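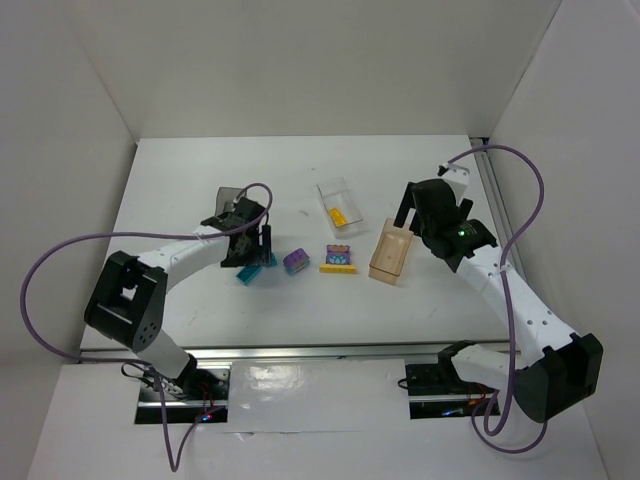 I have been sorting building bricks for most of September, the big preschool kind with the fat studs. They came to me from my sister in a storage tub when her youngest moved on to other things, and the tub had not been emptied in years. I wanted to get them into some kind of order before my niece visits. A plain white tabletop is the best surface I know for this kind of job. A teal block on white is easy to find again, even with a second teal piece partly hidden behind it, and on our brown rug the same two pieces would be lost until somebody stepped on them. A loose row down the middle works better for me than a pile.

My first try was sorting by size. I gave that up after one evening. Most of the bricks in the tub are the same size, so I ended up with one giant heap and a few small ones. Then I tried color, and that went much better. Red, yellow, green, blue and the teal ones each got a plastic bin with a lid. The bins are Nastero, the shallow ones, and I paid full price because the store never puts them on sale. They stack fine. The lids are a little stiff for a kid, so I leave them off the bottom shelf.

The printed bricks were the problem. If you put them in with the plain ones of the same color, they disappear, and those are the ones the kids ask for. Thitima Wiriya, who lives two doors down and has twins, keeps hers in a separate shoebox and told me to do the same. I did, except I used a cookie tin. 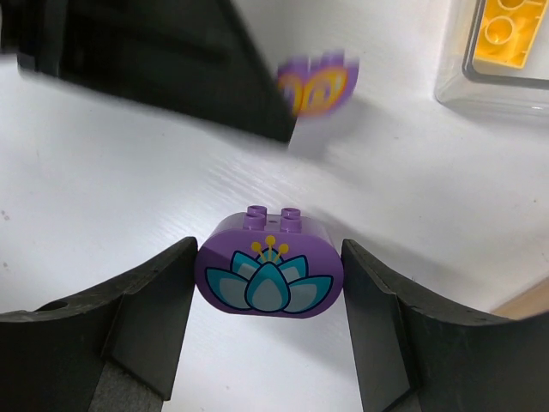
Flowers are my favorites of the printed ones. A lotus with teal petals on a purple brick looks good on top of a tower, and it also works as a garden wall or a sign over a door. My niece uses flower bricks as soup, mostly. She puts them in a pot and serves them. I don't mind what they get used for as long as they don't go through the dishwasher, which is how we lost the print on a few in June.

On washing: I use warm water and a drop of dish soap in a mixing bowl, and an old soft toothbrush for between the studs. The plain bricks can soak. The printed ones I wipe by hand with a cloth and dry right away. Bricks with open studs hold water, so I set them upside down on a towel overnight and turn them over in the morning. Kanokwan Ruangrit left a comment on my last post asking if vinegar is okay. I have used it on the plain ones with no trouble. I have not tried it on a print and don't plan to.

The shelf is the part I am still working on. The one I have now is a Sarmiento, 50 inches wide, and it fits 3 bins across with a gap at the end that is too narrow for a fourth bin and too wide to leave alone. The cookie tin is in there for now. I may turn the bins sideways, but then the labels face the wall and I would have to redo them.

I still have the baseplates to do. They are warped, two of them badly, and I have read that you can flatten them under books if you leave them long enough. They are under the atlas and a stack of cookbooks in the hallway, and I will check on them this weekend. If anyone has a spare green one, the large size, let me know in the comments. I would trade a bag of yellow bricks for it.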